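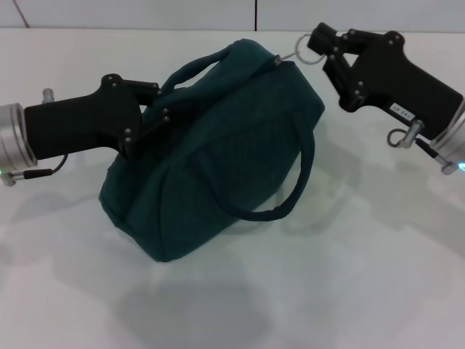

**Lại family papers – storage and handling inspection**
Location: back bedroom, Clindville house
Inspected by: Hạnh Ngô
Cycle: May
Catalogue total at last export: 3,806 items (Irent database)

Status codes: **OK** / **ACT** (action required) / **MON** (monitor, no action this cycle) / **N/A**

Comments are from the inspection unless marked "carried over".

## A. Room

- [x] **A1. Relative humidity within range – MON.** Logger peaked above the set limit on several afternoons and came back down overnight. The peaks line up with the laundry door being left open. Silica gel in the negatives box has not changed colour.
- [x] **A2. Temperature stable – OK.**
- [x] **A3. No direct sunlight on shelving – ACT.** Blind no longer reaches the sill. A strip of light falls on the lower shelf from mid-afternoon. Boxes moved up one shelf until the blind is replaced.
- [x] **A4. No signs of water entry – OK.** Ceiling stain near the cornice is the old one. Pencil outline from last cycle still matches its edge.
- [x] **A5. Insect traps checked and dated – ACT.** Silverfish in the trap behind the door. None in the trap under the shelving. Both replaced. Recheck in 20 days.
- [x] **A6. Smoke alarm tested – OK.**
- [ ] **A7. Power boards clear of paper – ACT.** Scanner, lamp and dehumidifier share one board on the carpet. Move the dehumidifier to the wall outlet. Do not leave it running with the house empty.

## B. Shelving and boxes

- [x] **B1. Shelving fixed to wall – OK.** Brackets tight.
- [x] **B2. Lowest shelf clear of floor – OK.**
- [x] **B3. Boxes not overfilled – ACT.** Ballmont box 20 (letters, Grandfather to his sisters) bulges at the lid. Split into 20A and 20B and amend Irent to suit. Keep the letters in their present order; it appears to be the order in which his eldest sister kept them, and several have no date.
- [x] **B4. Box labels legible and matched to catalogue – ACT.** 2 labels have lifted. The label on the baptism and marriage certificates still reads "Misc. church". Relabel in pencil.
- [x] **B5. No acidic enclosures – MON.** The school reports remain in their original brown envelopes, which carry notes in Grandmother's hand. Envelopes to be kept, reports to be sleeved separately. Carried over.
- [x] **B6. Metal fasteners removed – OK**, except the army discharge file, where the rusted staple has bonded to the top sheet. Leave in place until a conservator has seen it.

## C. Photographs and negatives

- [x] **C1. Prints sleeved in uncoated polyester – OK.**
- [x] **C2. Magnetic-page albums – ACT.** Adhesive on the wedding album has yellowed further. Photograph every page in place before any print is lifted. If a print resists dental floss, stop. No heat.
- [x] **C3. Vinegar odour – ACT.** Faint odour from one tin of acetate negatives (picnic, grandparents' first car). Tin isolated in the hall cupboard. Scan these ahead of everything else on the list.
- [x] **C4. Identifications recorded – MON.** Names on the group portrait come from Aunt's dictation and conflict with the pencil names on the back. Record both, with the source of each. Do not correct one from the other.
- [x] **C5. No ink or adhesive notes on prints – ACT.** Yellow sticky notes found on the portraits handed around at the reunion. Notes removed, wording copied to Irent.

## D. Handling and personal safety

- [x] **D1. Step stool sound – ACT.** One rubber foot missing. Stool withdrawn. Nothing above shoulder height to be brought down until it is repaired.
- [x] **D2. Gloves available – OK.** Nitrile for photographs and metal. Clean dry hands for paper.
- [x] **D3. Mouldy items bagged and tagged – OK.** The garage ledger is still sealed. P2 mask to be worn if it is opened, outdoors only.
- [x] **D4. Food and drink kept out – ACT.** Tea ring on the sorting table. It dates from the reunion.
- [x] **D5. Load per box manageable by one person – OK**, apart from the ledgers. Two people for those.

## E. Digital copies

- [x] **E1. Local backup current – OK.**
- [ ] **E2. Off-site copy current – ACT.** The drive at my cousin's place predates the Clindville interviews. Swap at next visit.
- [x] **E3. Sample restore – OK.** 20 files opened at random, all readable. One was scanned upside down and has been fixed.
- [x] **E4. Living persons restricted – MON.** Birth dates are hidden in the shared tree but still show in the PDF charts. No charts to be sent out until the template is changed.

## Actions in order

1. C3 – scan acetate negatives
2. A7 – power board
3. D1 – stool
4. A3 – blind
5. E2 – off-site drive
6. B3, B4 – rebox and relabel

C2 to be booked separately, as it needs a full day and the large table. Remaining items at next cycle.

H. Ngô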